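Sokgate Household Mending Survey: data card

What is in this release

The survey asked people in and near Sokgate what they do with clothes and household cloth that need repair. It covers shirts, trousers, knitwear, bedding, towels and curtains. Shoes and bags were left out.

There are 1227 rows in items.csv, one for each item reported, from 453 households. The file households.csv has one row per household. The two join on hh_id.

How the answers were collected

Paper forms went out through the library and two launderettes in September. Households filled in one line per item and left the form in a box or posted it back. Hashini Siddiqui and Ariel Evangelista typed up the forms. Angelica Dagdag then checked every row against the paper. Where the two typists read a word differently, the spelling on the form was kept in raw_text and the agreed reading went into fault.

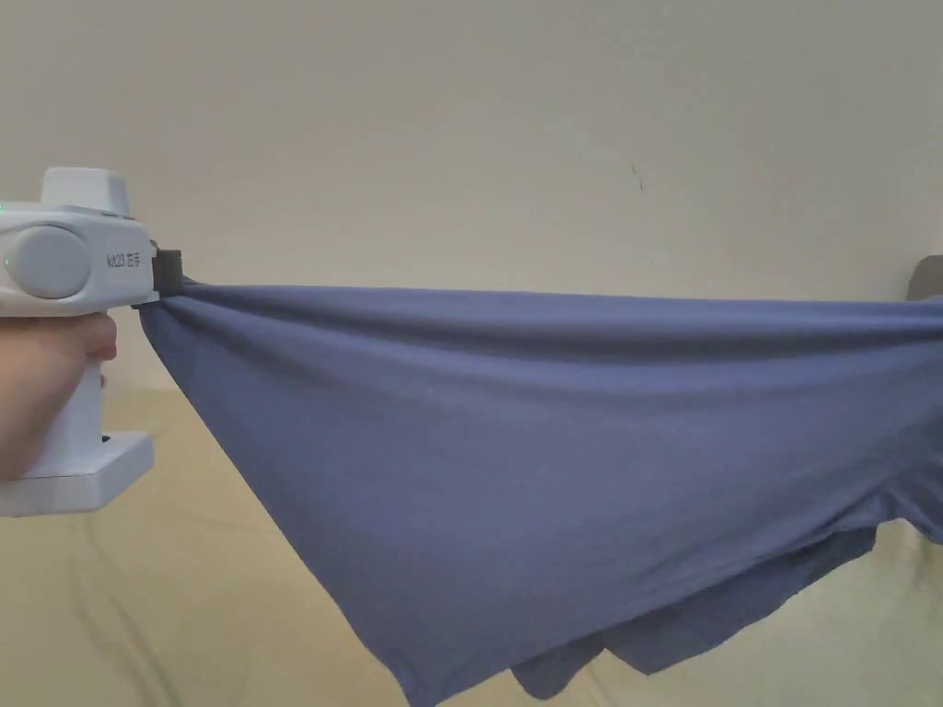
Page last changed: September, by A. Dagdag

Columns in items.csv

hh_id: household number, no meaning beyond the join
item_type: one of eleven words, listed in types.txt
fabric: as written by the household, lower case
fault: hole, tear, seam, button, zip, stain, stretched, other
action: mended at home, paid for, given away, thrown out, still waiting
cost: pounds, blank if nothing was paid
raw_text: the original wording, where kept

Known problems

Fabric is weak. Many people wrote "cotton" for anything that was not wool, and jersey and woven cloth are mixed together under it. Please don't use this column to compare how long fabrics last.

"Still waiting" was read in two ways. Some households used it for things in a mending pile, others for things already at a repair shop. The notes column in households.csv sometimes settles it.

The form had 5 lines. A few households stapled on extra sheets, but most stopped at the bottom of the page, so counts per household should be taken as a minimum.

Stains were added to the fault list after the first forms had gone out. Early forms have them under "other".

Changes

Version 2: button and zip split into separate faults. Duplicate forms from one address merged. Costs written as "a tenner" now entered as 10.
Version 1: first release.

Use and contact

Free to use and share with credit to the Sokgate Household Mending Survey. Street names have been removed. Don't try to match rows to people.

Corrections go to Consolacion Enriquez at the library enquiry desk, open Tuesday until 6 pm. Quote the hh_id and the version number.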